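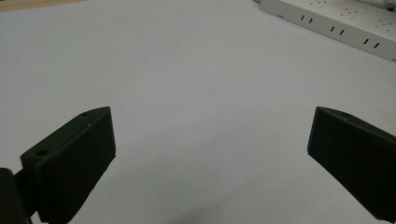
*A pale tabletop with a white power strip in the corner.*

Reporting a death in student housing: steps for campus reporters

Follow these steps when a student dies in a hall or private let. They apply to the print edition and the website.

1. **Get the call confirmed.** A message in a group chat is a tip. Ring the police press desk and the university press office, and write down the time of each call.
2. **Hold the name.** Wait until police or the university say the family has been told. Check the spelling against the official statement, including accents. Noelia Ortuño on the copy desk keeps the style list.
3. **Leave out the cause** unless police, a coroner or the family have given it on the record. Drink and drugs rumours stay in your notebook.
4. **Write a short first version.** Keep it under 186 words: what happened, where, when, who confirmed it. Use the street, without the flat number.
5. **Ask for comment once.** Give the university 60 minutes before you publish, and say in the copy if it has not replied. Do not message housemates again if they say no.
6. **Save everything in Numen.** File the notes, the statement and any voice recordings under the story number — the desk needs them if there is a complaint.

For suspected suicide, do not describe the method, and add the helpline box at the foot of the story.

Corrections go at the top of the page with the time of the change. If the inquest opens later, start a new story and link back to the first one.

Last checked 17/01/2025. Next check in April.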